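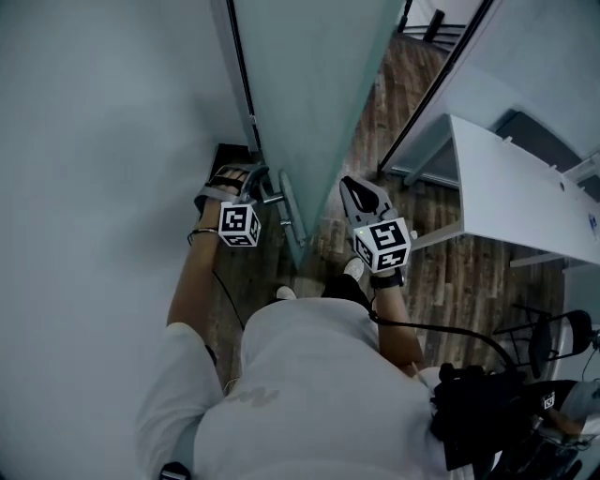

Chapter 4
Selling Case Goods: From Floor Sample to Delivered Order

After reading this chapter, you should be able to explain how a furniture store prices a collection, tell a stocked item from a special order, and fill out a sales order that the warehouse can use without calling you back.

A customer walks into a store in Trernanton on a Thursday and stops at a bedroom set. The tag on the dresser says $408. She asks whether that price covers the mirror. The salesperson thinks it does. The order is written, the deposit is taken, and the mirror never arrives, as it was never part of the price.

Mistakes like this one are common, and they usually start with the word "set." In the trade, a collection is a group of pieces that share a design and a finish. A set is a group of pieces sold at one price. The Uibo collection used in this chapter has 16 pieces, but only the bed, the dresser and one nightstand are sold as a set. Everything else is open stock, meaning that each piece has its own item number and its own price.

4.1 Case Goods and Upholstery

Case goods are furniture made mainly of hard materials and used for storage or as a surface: dressers, chests, desks, bookcases, dining tables. Upholstery covers sofas, padded chairs and anything else ordered by fabric. Many stores keep the two apart on the floor and in their books.

The difference matters when you write an order. A sofa order needs a fabric number and often a cushion choice. A case goods order needs a finish code and, for some makers, a hardware code -- leave out either one and the factory may hold the order until someone asks.

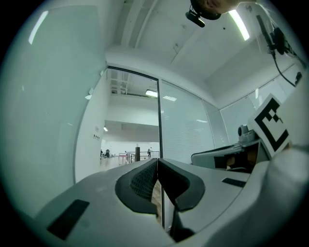

Stocked items are held in the store's own warehouse or in the maker's. Special orders are built or shipped after the sale. At Jevport, the store followed in our examples, stocked items go out within the week, while special orders from the Celtargate factory take 70 days. The salesperson must write the expected date on the order and read it aloud to the customer.

Key terms: case goods, collection, finish code, open stock, set, special order

Before You Read

Miyuki Takeda orders a chest and two nightstands from an open stock collection. Only the chest is in the warehouse. List the dates and codes that should appear on her order, then compare your list with the completed form in Section 4.3.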